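Pre-purchase inspection — handheld gripper sets, Noiphan site
Completed before release of the July equipment budget

1. Jaw alignment, both hands. Pass. Raser units close evenly at full trigger travel.
2. Marker cubes fixed and clean. Pass. One face on the spare has a scratched corner — order a replacement with the main lot.
3. Cable strain relief. Fail on one set. Prurer quotes 188 per harness; hold the line item until they confirm connector type.
4. Floor space clear of trip hazards. Comment: cables need a fixed route before a second station is approved. 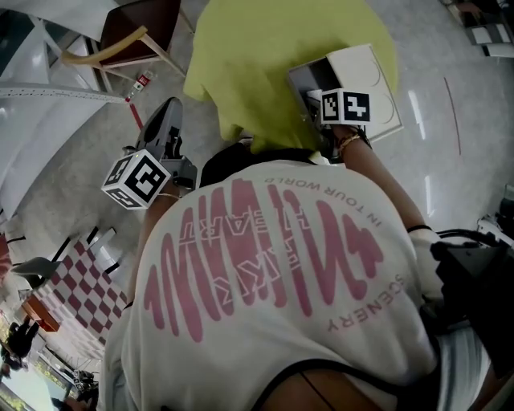 5. Spare jaws in stock. Fail. Minimum is one pair per gripper.
6. Quote comparison. Ikent 2,115 per set, Prurer 1,659 without calibration. Calibration adds 200, so Prurer remains lower. Lead times not yet received from either.
7. Storage. Open. Lockable cabinet not budgeted.

Result: conditional. Recheck items 3 and 5 before the order goes out.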